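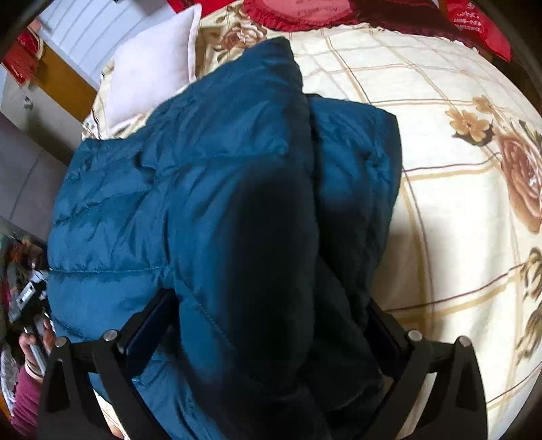 A hand-held gripper closes on a folded down jacket during a recording for the Amegashie garment study.

Robots learn to handle puffy clothes from hand-held demonstrations

New training method from Vedby and Ceravmont needs no robot in the bedroom, and copes with jackets that change shape the moment they are touched

VEDBY, April. Researchers at the Vedby Laboratory for Household Manipulation, working with the Ceravmont Institute, have developed a way to teach robots to pick up, fold and put down soft, bulky clothing using recordings made entirely by people in ordinary homes. The method, called Dullar, was trained on demonstrations from 107 households. In tests on a two-armed robot it folded quilted jackets it had never handled before in 83 percent of attempts, up from 46 percent for the group's earlier system.

The results come from the Amegashie project, a joint program on everyday textiles that is now in its second year. A paper describing the work has been accepted for presentation at a robotics workshop this summer, and the team is thrilled to be releasing the training code along with it.

Why a jacket is hard

Folding a T-shirt or a dish towel is a well-studied problem in robotics. The cloth is thin, it lies flat, and once a corner has been found the rest tends to follow. A down jacket does almost none of this. It holds air, and pressing on one section pushes up the next. A fold that looks finished can open again as soon as the fingers let go, and a shiny shell throws back light in ways that make its edges difficult for a camera to follow.

Earlier systems treated the garment as a sheet and looked for its outline. On padded clothing the outline is a poor guide, and the robot would often grip the outer fabric alone, lifting a pinch of shell while the rest of the jacket stayed where it was.

Dullar starts from a different question: how far should the fingers close, and how quickly? The model predicts the opening of the gripper together with its path through the air, and it updates both 11 times a second. When the padding gives way under the fingers, the model sees the change in the camera view and keeps closing until it has hold of both layers. When the fabric bunches, it can ease off and try a little farther along the seam.

Recorded by hand, at home

The people who made the recordings used a hand-held gripper with two fingers and a wide-angle camera that looks out over them. The camera sees what a robot's wrist camera would see, so the demonstrations can be passed to a robot without being redrawn or translated. Each household kept the tool for 3 days and was asked to fold whatever outerwear it owned, wherever it would normally do so. Beds were by far the most popular choice, followed by sofas and kitchen tables.

The instructions fit on one sheet of paper. Participants were told to work at their own pace, to leave the room as it was, and to carry on if a fold went wrong. That last point turned out to matter a great deal! Many of the most useful recordings are the ones where a sleeve slips out or a hood flops back over the collar and the person simply goes back for it. When the team removed those corrections from the training data, the success rate on unseen jackets dropped to 61 percent.

Patterned bedding was another happy surprise. The researchers had expected printed sheets to confuse the model, and had planned to ask for plain covers in a second round. Instead, models trained on a mix of florals, plaids and stripes did better on every surface tested, plain ones included. The plan for plain covers was dropped.

What the tests showed

The trained model was moved to a robot with 2 arms in the Vedby test apartment. It was given padded jackets, vests and children's snow pants, none of which had appeared in the recordings. A fold counted as a success if the garment stayed closed after release and fit inside a standard storage bin.

Vests were the easiest and were folded correctly in 91 percent of attempts. Snow pants were the hardest, at 68 percent, mostly on account of stiff cuffs that sprang free of the fingers. Long coats were left out of this round, as the robot's arms could not reach far enough to turn them in one motion.

The robot is still slow. A jacket that takes a person well under a minute takes the robot nearly four, and much of that time goes into small adjustments of the grip. The team is working on a version that plans several closing movements at once, and early trials look very promising.

Next steps

A second round of recordings begins this fall with comforters, sleeping bags and pillows. The Ceravmont Institute will also look at zippers, which the present method ignores completely; every jacket in the study was folded in whatever state it was picked up.

Households in the Vedby and Ceravmont areas that would like to take part can register at either institution's front desk on any Saturday morning. No technical experience is needed, and the gripper is light enough to be used in one hand. Children under 16 may take part with an adult present.

About the Amegashie project

The Amegashie project studies how robots can learn to handle clothing, bedding and other soft household goods from human demonstrations. It is run jointly by the Vedby Laboratory for Household Manipulation and the Ceravmont Institute.

Media inquiries: Press Office, Vedby Laboratory for Household Manipulation. Robot demonstrations for reporters can be arranged on request.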